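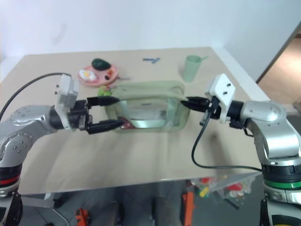 Two-arm hold on the clear container, red-band arm left, green-band arm right.

Search this notebook
Print this page | E-mail this page

August, club bench, started 4:15 pm

Bimla on the keyboard, me on the stop button, Girish doing the log. Goal for today = both arms grip and lift together without one dragging the other. Navano entry rules say two-arm handling has to be shown on at least 2 different objects, so container first, then something soft.

Container: grip from the ends, fingers on left and right side. Started at force 80 and the walls bowed in, dropped to 5 over contact threshold and let the controller hold there. Much better. Left arm still gets to contact before right one. Bimla thinks it's the delay Morena put in for the Umstead demo and never took out. 400 ms, hardcoded, in the sync file. Commented it out, left a note for her. Don't delete yet!!

Lift ok after that, put-down is ugly. Right side lets go first and the thing skids. Need a shared "release" flag, Ketsara has a version of this from the Sachdeva project, ask for it.

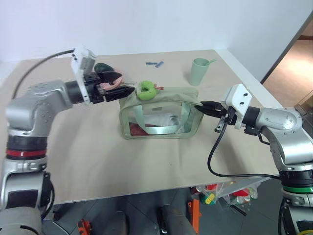
Soft objects are a different problem and I don't think our force numbers carry over at all. Contact threshold means nothing when the wall just folds. Going by position for now: left gripper to one top corner, right gripper to the other, close, then pull apart a tiny bit to get tension. The green see-through bag is a decent test becuase the trim gives the fingers an edge to go for. Grasp planner wants to treat the whole thing as a box though, and the ring toy on top gets merged into the box height. So z comes out too high. Girish masking by hand for now, not a real fix.

To do
- shared release flag (Ketsara)
- ask Morena re 400 ms
- z height when somethign is sitting on top
- right arm cable: check slack before we go any faster
- retake the hand-eye calibration, left only

Stopped 6:40. Config saved as fakdale_soft_2, do NOT overwrite fakdale_soft, the old one still works for the container.

H. Yang

Recent entries
Gripper finger pads, second try
Sync file notes (Morena)
Navano rules, our questions
Calibration board, where it lives now
Parts order for August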